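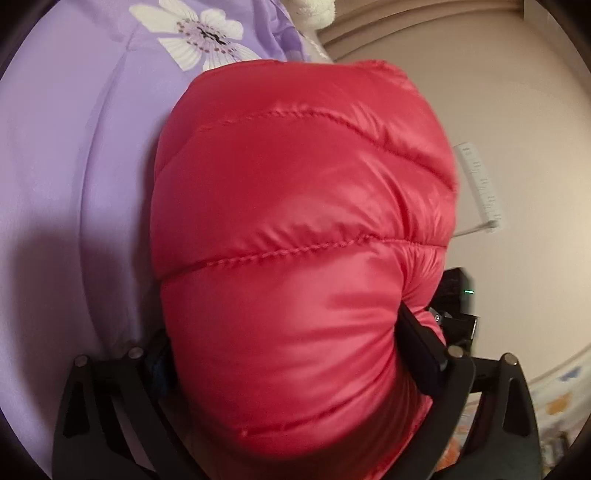
What I'd Buy First (and What I'd Leave in the Catalog)

16 December 2018

I spent most of October with a spreadsheet open, trying to work out what it costs to teach a machine to fold laundry. If you've never priced this stuff, brace yourself! The arm everyone falls in love with is only the start of the bill, and I say that as somebody who fell in love with one.

It was the Bosov, for the record. Lovely thing, quiet as a cat, and it came with a quote that made me close the laptop and go make a sandwich. When I came back I did what I should have done at the beginning and wrote down the jobs I wanted done. Shirts, towels, bedding, and the one that gives me nightmares, winter coats. A puffer jacket is slippery and fat, it squashes down to nothing when you pinch it and it has sleeves going wherever they like. If your equipment can cope with one of those on top of a bed, you can relax a bit about the towels.

Start with the hands

My advice to anybody with a small budget is to buy hand-held grippers before you buy a single arm. You get the same sort of jaws a robot would wear, a camera looking down at them, and a person doing the moving. You collect your examples in real bedrooms with real clutter, and you find out very quickly which jaws you hate.

I looked at two makes. The Clelley came in at 300 dollars apiece and the Nurmi at 1,000, and I went back and forth for longer than I'd like to admit (the Nurmi has a much nicer case, and I am weak about cases). In the end I went with a pair of Clelleys and put the difference toward spare finger pads. Buy more pads than you think you need. I ordered 15 and felt silly, and I've stopped feeling silly.

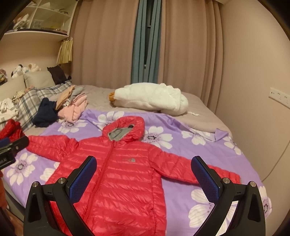
Get two grippers if you can possibly stretch to it. Folding a coat with one hand is miserable for a person, so I don't see why we'd ask a machine to learn it that way. Two also means your recordings will suit a two-arm setup later on, if you ever get there.

The boring lines

Then there's everything that never makes it into the brochure. Storage drives, for one – video eats them. Chargers, cables, a decent bag to carry it all in. Somebody's time to sort the good takes from the bad ones, which I left off my first draft completely and had to squeeze in later, grumbling.

My total for the first round, with all of that included, was $2,549. The arm is still on the wish list, and I've been eyeing the Wamolell in its place, mostly because they'll rent you one by the month and I like being able to send things back.

If you're planning your own, leave a blank row at the bottom of the sheet. Mine filled up with a second set of drives and a replacement zipper for a coat I'd tugged a little too hard.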